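Keeping the colour in your washing: small tips from my laundry
By Nusrat Selvanayagam
March 2026
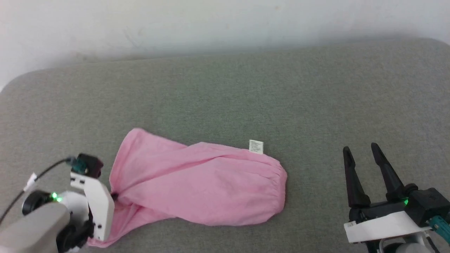

Pink fabric on a grey surface.

I wash for five people, and for many years I made the same mistakes with coloured clothes. My mother's way was hot water for everything, and I continued it when we moved to Setley. Slowly the blue shirts became grey and the black trousers became brown. These are the habits I have changed.

Sort by colour, then by weight
Light and dark is the first division, everybody knows this. But I also keep towels and jeans away from thin cotton. A heavy wet towel rubs on the thin cloth for the whole cycle and the surface goes fuzzy, and fuzzy cloth looks faded even when the dye is still good. Do up the zips before washing.

Test new things
Take a white cloth, wet it, and press it for one minute on an inside seam. If colour comes on the cloth, wash that garment alone two or three times. Red, dark pink and indigo are the worst in my experience. Do not leave a new garment soaking overnight with its neighbours, as I did once with a maroon scarf and my husband's work shirts.

Use cold water and less powder
I wash nearly all coloured things in cold. Powder does not always dissolve well in winter, so I mix it first in a jug with a little warm water and then pour it in. I also use less than the line on the scoop. If the rinse water is still cloudy, it was too much.

When the colour has run
Do not put the garment in the dryer! Heat can fix the stray dye. Keep it wet and wash it again by itself, as soon as you notice. For whites I use an oxygen bleach soak, following the packet. For wool and silk I would not try this – ask a dry cleaner.

A vinegar question
My neighbour Iresha Pathirana puts 100 mL of white vinegar in the rinse to "lock" the colour. I tried it for one whole summer and saw no difference in the colour, although the towels were a bit softer. Never mix vinegar with chlorine bleach, the fumes are dangerous.

Drying
Turn everything inside out and hang it in the shade. Our line gets the full afternoon sun, and one favourite dress has a pale stripe across the shoulders from it. Now I use a folding rack under the verandah. Knitted things I dry flat on a towel, and I pull them gently to shape while they are damp.

Ironing
Iron dark cotton on the wrong side, or it takes a shine on the seams. For creases that stay, spray a little water, roll the garment up and wait ten minutes before you start. Check the label first if there is any print on it.

Next time I will write about collars and cuffs.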